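Kesotwood open house, 9 February 2025

The sorting lab at Kesotwood opened its doors to trade visitors for the morning. I went to see whether bin picking has reached the point where our shop at Dondmont could use it for end-of-shift tidying. A person does that job now, badly, when there is time.

Jhair Marulanda led the tour. The cell we spent longest at uses a KUKA arm over a metal bin, with the bin clamped to a wooden bench. The work is green and red bars, lying wherever they land.

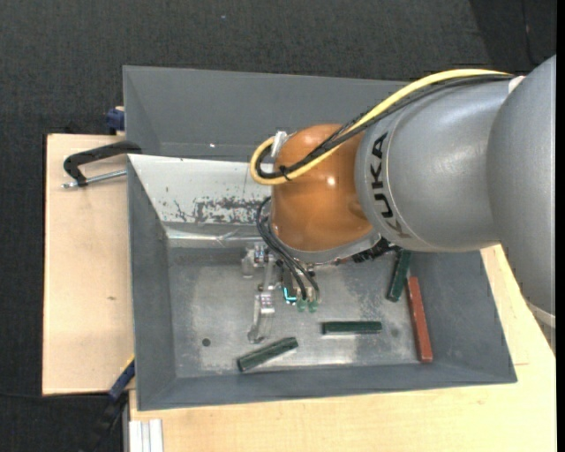 Bars against a sloping wall are the hard case, according to Marulanda. A finger needs clearance on the side it goes down, and the wall takes that away. Flat bars in the open are mostly solved. He would not give a success rate, and I thought better of him for it.

The house chores came up at question time. Laundry was ruled out for now – cloth changes shape when you lift it. Loading a dishwasher was put at 8 years by one visitor from Gunawardena and 3 by another.

For our shop, offcuts of known size look possible. Swarf and rags do not. Keltance is to quote on 2 cells in April.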